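Notes on a Season at Urncombe: Guided Walks, Shared Tables and the Question of Where Guests Sleep

April 2025

Readers who have followed this page for some years will know that my interest lies in small tourism operations, and in particular in those that take visitors out for half a day and bring them back with something to remember. I have recently completed my second extended stay in Urncombe, a harbor village with one main street, two piers and a long tidal flat to the north. The following remarks concern the experiences offered there, how they are organized, and what a prospective visitor may wish to know before booking.

The principal operator is Clilmont, which was established by Chantal Robichaud and Yvette Turcotte after both had worked for many years in the hotel trade. Clilmont offers a guided walk across the tidal flat, an evening of songs and supper in a converted net shed, and a full-day excursion that joins the two. Groups are limited in size, and reservations are required for all three. Payment is taken in full at the time of booking, and a change of date is permitted once without charge.

The tidal walk

The walk leaves from the north pier. Departure times follow the tide tables and are published at the beginning of each month. Participants are asked to arrive early enough to be fitted for boots, and those who bring their own will still be asked to have them inspected. I had brought a pair that I considered quite satisfactory. They were declined on account of the heels, and I wore a borrowed pair that proved superior in every respect.

Our guide was Tobiloba Nwankwo, who trained as a teacher of geography and has led walks on the flat for several seasons. His manner is calm and exact. He does not raise his voice, and the group learns quickly to gather close when he stops. The route crosses firm sand for the first part, then passes along a channel where the old oyster stakes still stand, and returns by way of a low shingle bank. The full distance can be managed by a person of ordinary fitness, although the soft ground near the channel is tiring and there is no place to sit until the bank is reached.

I wish to commend the commentary. Many guided walks consist of a series of facts delivered at fixed points. Mr. Nwankwo prefers to ask participants what they notice and to build his remarks on their replies. On the day of my visit a child in the group asked why the worm casts were larger on one side of the channel than on the other, and the answer occupied us very pleasantly until we reached the shingle. A small number of people in any group will find this method slow. I overheard one gentleman say as much to his wife, and she told him to look at the worms.

Dogs are not permitted on the walk. Children are welcome when accompanied by an adult, and the minimum age is set out in the booking conditions. Binoculars may be borrowed from the office against a deposit.

The supper evening

The net shed stands behind the harbor office and has been fitted with long tables, a stove and a low platform at one end. Supper is a fixed menu of chowder, brown bread, a salad and an apple dessert. Dietary needs should be stated at the time of booking, and I am able to report that they are honored: a companion who does not eat shellfish was served a separate soup of leeks and potatoes which several of us envied.

The music begins once the plates have been cleared. Lucie Bélanger plays the fiddle and sings, and she is joined on most evenings by Elfriede Kasten on the accordion. The program is made up of local songs, a number of dance tunes, and two or three pieces that Ms. Kasten learned from her grandfather and plays alone. There is no amplification. The room is small enough that none is needed, and the rain on the roof, on my first evening, provided an accompaniment that the players adjusted to without remark.

Guests are invited to join in the refrains. Printed sheets are laid on the tables, and I would advise those with weak eyesight to choose a seat near the stove, where the lamps are better. The final tune is a waltz, and the tables at the front are moved to allow dancing. I did not dance. I was asked to hold a number of coats.

I have one reservation about the evening. The interval is long, and the sale of recordings and printed songbooks takes place during it in the only passage leading to the washrooms. A second table near the door would relieve the difficulty. I mentioned this to Ms. Turcotte, who wrote it down, and I have no doubt that it will be considered before the summer.

The full-day excursion

The combined excursion begins with the walk, continues with a light lunch at the harbor and a crossing by boat to the outer bar, and concludes with the supper evening. The boat is the Drono, a former work vessel with a covered bench along each side. The crossing is short and was, on my visit, smooth. Travelers who are prone to seasickness should nevertheless take the usual precautions, as the return is made against the current - and the final approach to the pier can be lively.

Life jackets are issued to all passengers and must be worn throughout. The safety briefing is thorough, and I was pleased to see it given again, in full, for two passengers who boarded late.

On the outer bar there is time to walk, to look at the seals from the marked distance, and to drink tea from flasks. There are no facilities of any kind. Ms. Robichaud informed me that the excursion carried 493 passengers last year, and that the walks and suppers taken together accounted for 2,266 bookings. These are considerable numbers for a village in which the bakery closes at noon, and the operators are right to think carefully before adding further dates. The season now runs into November, weather permitting, and the late departures are said to be the quietest. I would choose them over July without hesitation.

Music workshops

A more recent addition is the morning workshop, held in the net shed on the day after a supper evening. It is intended for beginners and lasts two hours. Ms. Bélanger lends instruments to those who have none. I attended as an observer and was persuaded, in the second hour, to take up a small drum. The instruction was patient and the company forgiving. By the end we had learned one tune in its entirety and the first half of another, and I found that I was still tapping it on the table at lunch.

The workshop deserves a wider audience than it presently receives. It is mentioned only on the last page of the printed brochure, and the visitors I spoke with at the harbor had not heard of it. I hope that it will be given greater prominence in the next edition.

Where to stay

Accommodation in Urncombe is limited. There is one inn, a number of rooms above shops, and several cottages let by the week. The inn is comfortable but fills early on supper evenings, and its rooms at the front receive the noise of the harbor from a very early hour. I stayed instead in a rented room at the Stankevičius house, a short walk uphill from the net shed. The terms were simple, the key was handed over in person, and the stairs are steep enough that heavy luggage should be avoided.

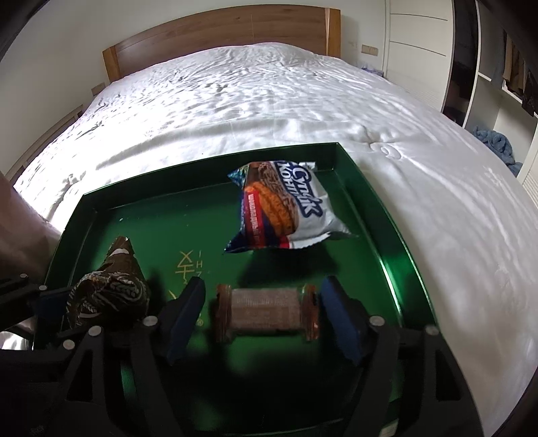 The bed and its wooden headboard.

I slept well there on every night of my stay, which I attribute in equal measure to the sea air and to the tidal walk. Breakfast is not provided, although there is a kettle and a shelf is kept free in the kitchen for the use of guests. The bakery on the main street opens early and sells a seeded roll that keeps perfectly well until the afternoon.

Visitors arriving by bus should note that the stop has been moved from the harbor to the top of the hill. This is convenient for the Stankevičius house and inconvenient for the inn. A taxi may be arranged through the harbor office when it is open. Parking is available behind the north pier, in a field that becomes soft after rain.

Costs and general advice

Prices are published in full on the Clilmont notice board and are not repeated here, as they are reviewed each spring. I will say only that the combined excursion costs less than the walk, the crossing and the supper booked separately, and that the saving is sufficient to pay for lunch. A deposit of 100 is requested from groups that wish to reserve an entire sailing, and is returned if the operator cancels on account of weather. Cancellations do occur. Two sailings were withdrawn during my stay, and in each case those affected were informed the evening before and offered a place at the workshop.

Warm clothing is required at all times of year. A hat that fastens under the chin is preferable to one that does not, and I speak as a person who has contributed a hat to the outer bar. Cash is accepted at the net shed for recordings and songbooks, while the office takes cards only.

Correspondents have asked whether the village can be visited in a single day. It can, provided that the tide is favorable and the last bus is not required, but the supper evening will then have to be omitted, and I could not recommend that. Those with only one night to spare should book the supper first and arrange the walk for the following morning.

I expect to return in the autumn, when Ms. Kasten has promised a program given over to her grandfather's tunes. Dates will be posted on this page when they have been confirmed with the office.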